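3rd December

Broth for the light-eating days, batch with celery root

Carrying on from the last batch, which came out thin and too sweet. The carrots did that. This time I cut the carrots by half and made up the weight with celery root and the dark green part of the leeks. Onion unchanged. No salt until the end.

Total vegetables after peeling and trimming came to 642 g. I weighed them after the trim this time. Last time I wrote down the weight before peeling and then could not work out the real ratio, so please use trimmed weight in this book from here on.

Everything went into cold filtered water in the wide steel pot, lid half on. Brought up slowly and held at 87 °C. Shaohua had asked for a lower temperature than a simmer to see if the broth stays clearer. The hot plate drifts when the lid is moved, so I left the lid alone once the reading settled and took the temperature through the gap.

Seaweed went in near the end, one strip, pulled before straining. The Jostis seaweed is saltier on the outside than the old supplier's and I should have wiped it. Wiped it for the repeat. Unwiped, the broth had a taste at the back of the tongue that I would call fishy, and I don't want that in something people drink four or five times in a day with little else.

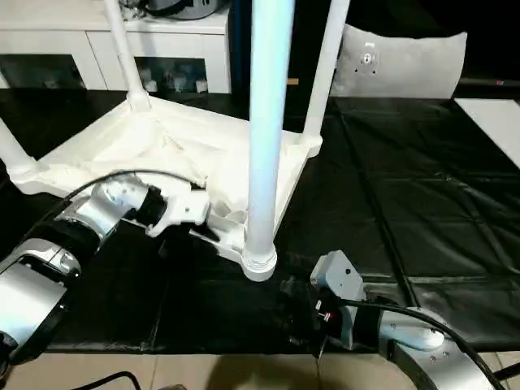

White chair, legs up, on the black mat.

Straining

Used the Zabala press for the first half and plain cloth over a bowl for the second half, same pot, to compare. The press gets more liquid out. It also pushes leek pulp through, and the broth from that half was cloudy and had a green, slightly bitter edge. The cloth half was clear and tasted rounder. It is slower and you have to leave it alone. I squeezed the cloth once at the end out of impatience and clouded the last cup, so I kept that cup apart.

For drinking I would go with the cloth. For the thicker version (the one with squash) the press is probably fine, maybe better.

Pulp from both halves saved in the cold box, labeled. It has hardly any flavor left but there may be a use for it in the crackers.

Tasting

Tasted warm, no salt first, then with a small pinch per cup.

Press half, no salt: green, a bit bitter, leaves a dry feeling.
Press half, salted: better, bitterness drops back, still dry.
Cloth half, no salt: mild, celery root comes first, sweet at the end but far less than last time.
Cloth half, salted: the best one so far. I would drink a full mug of it.

Shaohua Liang tasted after me without seeing my notes and put the same cup first. He found the sweetness still too high and thinks the onion is doing more of it than the carrot. We can test that by browning nothing and using leek only. I am less sure, since leek only was flat in April, but that was a different water ratio and the notes from then are poor.

He also asked about ginger. I would keep it out of the base. People who are eating lightly can add it to the mug, and those who get an upset stomach from it on a near-empty day can leave it out.

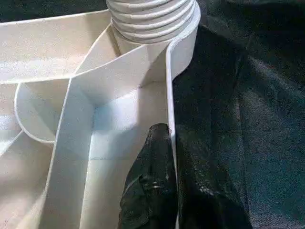 Tea for the evening cup

Second job of the day was the Windine blend. This is the caffeine-free one meant for after the last broth – fennel seed, lemon balm, a little dried apple. The complaint was that it tastes like hay. I agree with the complaint.

Tried three steeps from the same tin. The short steep is fine but weak. The middle one has the fennel where it should be. Past 12 minutes the hay taste comes in and covers everything else, so the instructions on the tin should stop well before that. Lightly crushing the fennel seed lets you shorten the steep further. The apple does very little and I would either double it or drop it.

Question for whoever does the next round: is the hay from the lemon balm or from the apple peel? I suspect the lemon balm is old. The tin has no packing date that I could find. Steep the lemon balm alone and write down what you get.

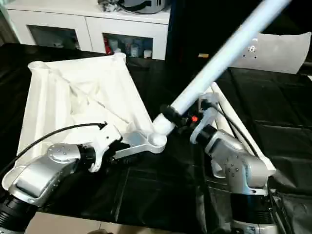 Two arms over the black sheet, with the white plastic parts.

My own trial day

I did the broth day myself on the last batch and had not written it up yet. Broth through the day, fruit in the morning, steamed squash at night. Morning was easy. Headache in the afternoon, mild, gone after a salted mug and a glass of water. I usually drink coffee and had stopped it cold, so I can't pin the headache on the food. Next time I will cut the coffee down over the days before.

Slept well. Hungry on waking and not in a bad way. Ate oats and felt normal by noon. One person on one day, so I would not build anything on it, but the afternoon mug clearly needs the salt and the leaflet should say so. It should also say plainly that anyone on medication, pregnant, or with blood sugar trouble should ask their doctor before trying it. The Brakine draft has that line in small type on the back. Move it to the front.

Storage

Cloth broth jarred hot, cooled in the water bath, into the cold box on the top shelf. The first jar gets opened after 3 days and tasted against a fresh one. Unsalted jars have a plain lid, salted ones have tape across. The clouded cup is in the small bottle and can be used for anything.

To do

Repeat with leek only, cloth strain, same temperature.
Wipe the seaweed.
Lemon balm steeped alone.
Ask Jostis if the seaweed comes in smaller packs. The open one is already going soft.
Replace the straining cloth, the hem is coming apart on one side.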